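机器到底会不会干家务了?慢慢说几条(串)

1/ 前阵子答应过大家,要聊聊机器人收拾厨房这件事。拖到今天,先放一张图吧。
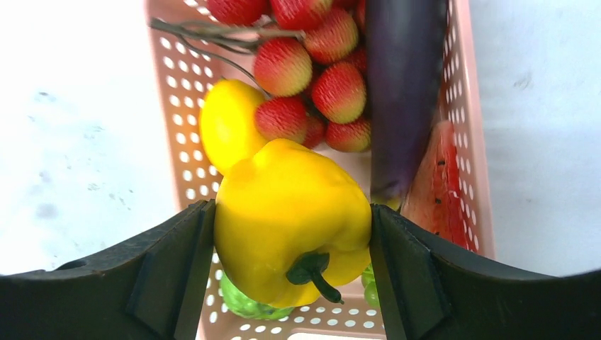 粉色篮子里的黄甜椒,两根手指一左一右夹住。

2/ 朋友 Melaniia Holovko 看了第一句话是:“就这?我家孩子两岁就会了。”哈哈,她说得也对。可是大家想想自己平时从菜篮里拿东西,眼睛可能还在看手机,手已经伸进去了——茄子挤着西瓜块,葡萄垫在甜椒底下,旁边还有柠檬和一堆草莓,我们压根不觉得这算个问题。

3/ 对机器来说,这一篮子就够琢磨半天的。从哪边下手?夹多紧?提起来的时候会不会把葡萄一起带出来?再说草莓还连着细枝子,枝子都搭到篮子边外头去了,换我来我也得先理一理。

4/ 有人肯定要问是不是真菜。看着像仿真的,甜椒表面那种滑溜溜的蜡感挺明显。我觉得练习用仿真的没什么不好,但心里要有数:真草莓一捏就出水,真葡萄会掉粒,熟过头的番茄更不用提。会拿模型,离会收拾我家冰箱还远着呢。

5/ 三月份我去 Mavport 看过一家小超市的后仓,理货的 Lev Yatsenko 陪我站了好久。他分拣一筐混装果蔬,边聊天边干,10 分钟收工,顺手还挑出两个有软斑的。我问他愿不愿意交给机器,他说搬箱子随时拿走,挑果子嘛,再等等。

6/ 所以我的看法(欢迎来吵):形状规矩、不怕压、位置好找的东西,机器拿得越来越像样了;软的、缠在一起的、得凭手感判断好坏的,还是人快。叠衣服和洗碗我打算另开一串,那又是一肚子话。

7/ 评论区想听听大家的:如果家里只能交出去一件活,你们交哪件?我先来,我选擦灶台,做梦都想有谁替我擦灶台!

2025-09-25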